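About Grumen

Grumen is a small importer and packer of rice, beans and dried peas. Clifford Carrier started the company in a rented unit behind the Kowalchuk feed store, selling 50-pound sacks to diners and church kitchens. Most of those first customers still order from us.

We moved to our present building on the Drirkidholm road when the feed store closed. It has 2,400 square feet of dry storage, a packing room and a front office. Orders placed before noon are packed the same afternoon.
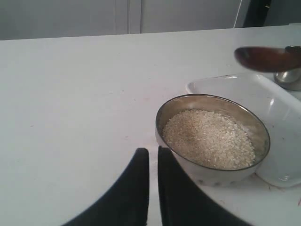 White tabletop against the pale grey wall.

We buy from growers' co-ops and two mills, and we keep a sample from each lot until the whole lot is sold. If a customer calls with a question about a sack, we can look up the lot number and check it against what we kept. Long grain white is our biggest seller, followed by pinto beans and split peas. Brown rice is packed in smaller runs; it doesn't store as long.

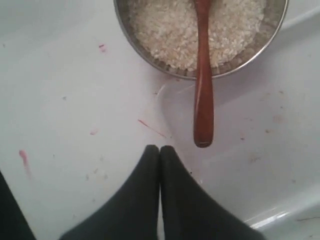
Restaurants and schools can order by the sack or by the pallet. The minimum for free delivery inside the county is 1,000 pounds, and orders can be combined with a neighbor's if both are on the same route. Household sizes are sold under the Bokix name at the front counter and in a few grocery stores. The bags are the same rice, only smaller.

The counter is open from 8 a.m. to 4 p.m. We close for inventory during the first week of May. Please call ahead for pallet pickup so the loading door is clear. New wholesale accounts need a resale certificate and one trade reference.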